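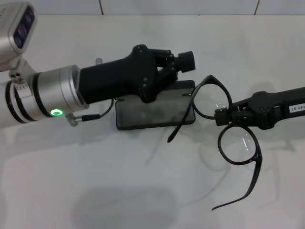
Two-Arm Cell, Bench 19: Setup and Maintenance Report
Skinditen Project, Zandville
2025-07-07

1. Purpose

Our group took over Bench 19 in February. The cell has two arms that work over one white table. The left arm carries a jointed hand and the right arm carries a clamp gripper. The task we were given is packing eyeglasses into a case. This report covers how we set the cell up, what we check before a run, and the repairs we made during the term. The packing software is covered in the Santoso group's report and is left out here.

2. Mounting and cables

The arms were already bolted down when we got the bench, but they had been mounted for a different table. We measured the distance between the two bases at 815 mm and entered this in the cell file. The old value was 640 mm, and with that number the arms stopped well short of each other during the handover test.

The hand cable needs slack at the wrist. When we tied it close to the arm, it pulled on the connector at full wrist rotation and the hand dropped off the bus. We retied it with a loop and turned the wrist through its whole range by hand with the power off. The fault has not come back.

3. Camera calibration

Each arm has a wrist camera, and there is one more camera at the head position. We calibrated all of them with a printed board taped to the table. The board has to lie flat. Our first two calibrations were bad because one corner had lifted, and we lost most of an afternoon before we found it.

Lighting gave us more trouble than the calibration did. The table is a plain surface and the overhead lights throw soft shadows on it, so we tuned the detection threshold with real objects in place and saved pictures for each setting.

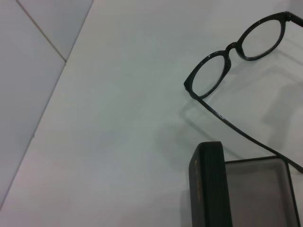
Thin parts are the hardest for the detector. At our first threshold it treated shadows as part of the object and set the grasp point too far to one side. The glasses rest slightly raised, so the rims and the long temple arm leave a second, softer outline on the table to the lower left. The bridge also picks up small white highlights, and these split the outline in two at high exposure. We lowered the exposure, raised the threshold, and set the grasp point on the bridge for the clamp gripper.

4. Checks before a run

Wipe the table and the camera covers with a dry cloth.
Check the screws on the hand by touch. Tighten any that turn.
Open and close both grippers with nothing in them.
Move both arms to the home position at low speed.
Run the handover test once and read the log.

5. Repairs

The clamp gripper lost its zero position twice. The cause was a worn coupling, which we replaced with a spare from the Clindadau storeroom. After the change we ran 397 open and close cycles without an error.

One finger on the hand was slow to curl. We took off the cover, cleaned the joint and put it back together. It is better but still a little behind the other fingers, and we have noted this in the bench log.

6. Open items

The base distance should be measured again if the table is moved. We have no spare coupling left. The slow finger should be sent out for service before the next group starts, and the cell file needs a comment field so that changes like ours are written down with the value they replaced.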